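How to Hang a Black Fabric Backdrop With Big Letters on It

By Séverine Courtois
10 min read
33 shares | 13 comments

I have read a lot of advice on fabric backdrops and I don't believe most of it. Half of it is written to sell you a frame, and the other half assumes you have a whole free day and a helper with long arms. I've put up black cloth behind tables for craft fairs, a school lunch demo and one very dull product evening in Jenport, and the method below is what survived.

You need black fabric, a handful of strong clips, something along the top to clip to, cutout letters, and a table. A steamer is optional. We'll get to the steamer.

Start with the rail. A curtain wire will sag, whatever the package says. A tight cord is a little better, and a stiff pole or the top edge of a folding screen is better than either. Push down on it with your hand before you trust it with cloth. If it moves now, it'll move more later.

Next, the fabric. Shop websites love the phrase "wrinkle-free." I bought a piece of Taltine on the strength of it and it came out of the bag with a grid of creases you could have played checkers on. Plain cotton did no worse and cost less. Whatever you buy, measure the back of your table and both sides if you want the cloth to wrap around, then add a generous amount, as fabric that only just reaches will pull off its clips every time somebody brushes past.

Clip one corner first, then the opposite corner, then the middle. Fill in the gaps after that. Working straight across from left to right sounds sensible, but I always end up with a flap of spare cloth at the far end and have to start over. If you're joining two panels, overlap them by a hand's width and pinch both layers in the same clip.

Now step back and look at the creases. You can steam them. I did it once, on a Saturday morning, and it took longer than everything else put together. The fold lines were fainter afterward, I'll give it that. Were they gone? No. If people will be standing a few steps away, I'd skip it and spend the time on the letters. 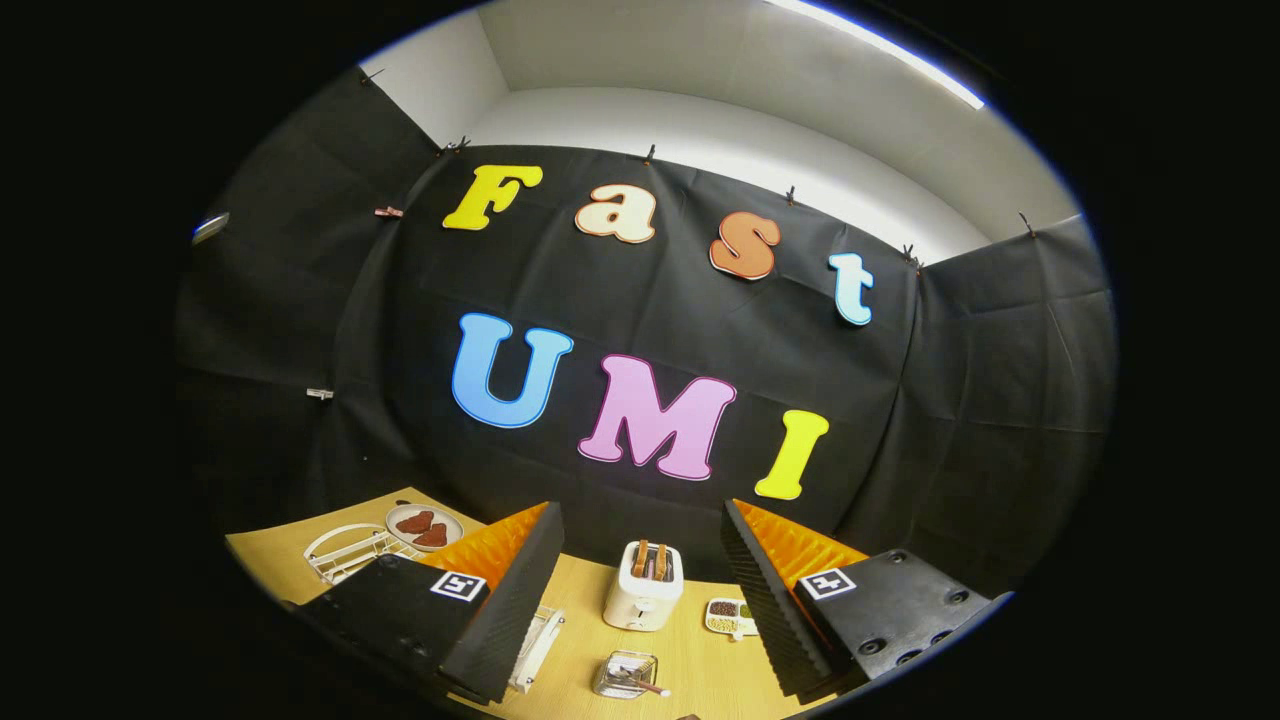

Letters should be big and bright, and I'm suspicious of anyone who says otherwise. Dark red on black vanishes. Navy on black is worse. Yellow, pink, light blue and cream all hold up well, and a pale border around a darker color rescues it if you've already cut the thing out. Mixed colors are fine. A matching set in gold script looks expensive on the table at home and can't be read from the doorway.

Short words, too. Two short rows beat one long one, especially if the table is narrow. Lay the whole thing out on the floor before you attach anything, and read it aloud. I once pinned up a sign with two letters swapped and it stayed that way until lunch.

For sticking letters to fabric, the usual suggestion is double-sided tape. It depends on the cloth. Tape likes a smooth surface and sulks on anything fuzzy, so try one letter on a corner and leave it overnight before you commit. Safety pins through a loop of tape on the back have held best for me. Pins straight through the front show, and hot glue is a good way to own a black sheet that says one thing forever.

Put the middle letter of each row up first and work outward. Use your eyes for the spacing and put the ruler away, because an I takes up so much less room than an M that equal gaps never look equal. A slight tilt is harmless. I know people who use a laser level for this. I have no idea what they do about the wrinkles.

Then bring in the table. Leave enough space behind it to get an arm through, or you'll be dragging furniture the first time a clip lets go. Keep tall things off the back edge so they don't hide the bottom row. Kitchen items are awkward this way: a bottle or a coffee pot can wipe out a whole letter.

Lighting gets far too much fuss. A ceiling light is usually enough for reading a sign. If the cloth looks gray, close a blind before you go shopping for lamps.

To take it down, letters off first, stored flat in a big envelope. Roll the cloth around a cardboard tube if you have one. I don't, so mine gets folded.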